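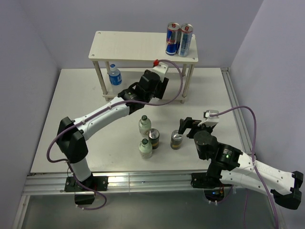

Why do drinks come in so many different bottles and cans?

Next time you're in the drinks aisle, stop for a second and look at all the shapes. Tall skinny cans, short cans, glass bottles, squishy plastic ones with twisty caps. I used to think the companies just picked whatever looked cool. Then I started sorting drinks on a little shelf at home, and I got curious and went digging!

Let's start with cans. Most drink cans are made of aluminum, a metal that's super light and easy to shape. A can is round for a good reason. Fizzy drinks push outward on whatever is holding them, and a round wall spreads that push evenly all the way around (a square can would bulge at the sides, and it would look pretty silly). A tall, slim can and a short, wide one can hold the same amount of drink, even though your eyes will swear the tall one holds more. Try it with two different glasses and a measuring cup. It fooled me and I was the one pouring!

Now for glass. Glass is made by melting sand with a couple of other ingredients until it glows and goes gooey. It doesn't change how a drink tastes, and you can melt it down and make new glass again and again. The bad news is that it's heavy and it breaks, so I put glass bottles where no elbow is going to bump them.

Plastic water bottles are the lightweights. Lots of them are made from a plastic called PET, and they can take a tumble off the table without smashing. The cap screws back on too, so you can drink half now and save the rest for later. You can't do that with a can once you've pulled the tab.

So how would you sort them? At the Dollow library club, where I help out on Thursday afternoons, kids always come up with ways I hadn't thought of. By color. By height. By "stuff I'm allowed to drink." My favorite way is to keep matching things together, so each kind gets its own spot and you can see in one look what you've got.
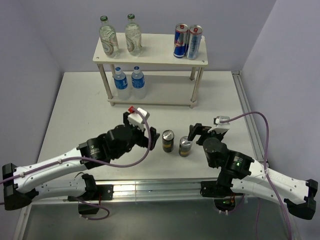 Glass bottles and slim cans up top, water bottles underneath, and two little dark cans still out on the table.

Want to have a go? Ask a grown-up for a few unopened drinks and a low shelf. Put the heavy ones down at the bottom, so the shelf is harder to tip over. Leave some space between the groups. Then get somebody in your family to guess your rule without any hints from you. My first rule was "things with blue on them," and it took up to 87 guesses before anyone got it (okay, my family was mostly guessing snacks by then).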